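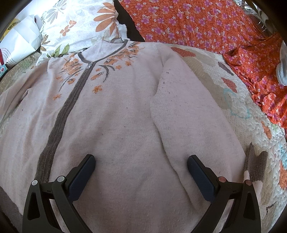

Vemau hand-held gripper kit, worth it for folding data?

benchrat_9
Got the Vemau kit on loan until Thursday and I'm deciding whether to buy. The job is clothes on a bed: sleeves in, fold, stack. Knits mostly, cardigans with ribbed cuffs, that sort of thing. The navy textured pads hold wool better than I expected. My complaint is the weight. After 40 folds my wrist is done for the day. Anyone running one long term?

tallowfield
We have two. Logged 212 episodes on the first before a finger pad started to peel at the corner. Galton sells replacement pads in packs and they fit fine. Budget for those.

mk_lathe
I'd skip it. The Arkness grip is lighter and the trigger has less play. For thin shirts the Vemau pads are too thick to get under a single layer.

benchrat_9
I have the opposite problem with thick stuff. A folded sleeve plus the body underneath is a lot of fabric and I need the jaws wide open to get around it. Does the Arkness open that far?

mk_lathe
Not quite as far. Mine measures 63 mm between the pads. Enough for a sleeve, tight for a whole folded cardigan.

tallowfield
Then it's the wrong tool for sweaters. I tried the Arkness on heavy knits and kept dropping the bottom layer.

mk_lathe
You were probably pinching too close to the tip. Mine holds knits fine.

quietporch
One thing about bedding — a patterned spread under a patterned garment gave us tracking trouble on both kits. We mix plain and busy backgrounds now, and do around 100 takes of each before changing.

benchrat_9
Useful, thanks. Has anyone dealt with Warraich for repairs? They quoted me for a joint service and I don't know if that's needed on a loaner.

tallowfield
Leave the joints alone unless they click. Ask the lender first.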